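How do you store kids' LCD writing tablets without wrecking the screens?
Asked in Home & Organizing – 2 answers

We've ended up with a pile of those LCD drawing boards, the kind where you scribble with a plastic stylus and press a button to wipe it all away. My kids love them, my nieces love them, and every birthday seems to bring another one into the house. I'm not complaining, they've saved us a fortune in paper!

My problem is where to put them. At the moment they live in a stack on a little white stand against the wall, on the marble floor, and whoever wants one grabs the top one. Easy for the kids, but the top one always gets used and the rest just sit there. The one on top has gotten pretty scratchy looking too, a whole tangle of faint marks that I'd love to be rid of.
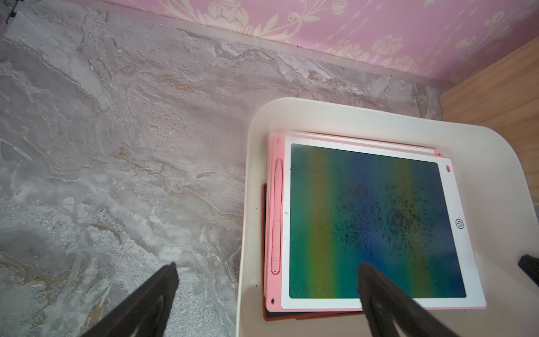

Okholm replied: Stacking them flat is what's hurting you, I think. We had four in our classroom corner and the ones at the bottom of the heap got blotchy where something had been pressing on the screen. I stood them up in a dish rack (the cheap wire kind, 7 dollars at a yard sale) and they've been fine ever since. Kids can pull one out without dragging it across the others, too. Put the styluses in a cup right beside it or you'll be hunting under the couch all day. For the marks, press the erase button first and see what stays. If it's still there, try a soft damp cloth, barely damp, and no spray straight on the screen. Real scratches won't come out, sorry.

Teneck replied: just get 2 baskets

Comment from the asker: Thanks both! Okholm, I tried the erase button and most of the tangle went, but there's a patch of fine lines that I guess are scratches for good. Oh well. I dug an old letter sorter out of the hall closet last night and the smaller boards fit in it, but the wide ones flop forward. Did your dish rack have deep slots or the shallow ones?

Okholm: Deep. Mine was meant for dinner plates. If yours flop, turn them sideways so the long edge is down – that fixed it for our big one. And wipe down whatever they're standing on now and then, grit gets on the backs and then onto the next screen. I learned that in November when a whole sandbox came inside on somebody's boots.

Asker: Sideways works!! Going to look for a plate rack this month anyway.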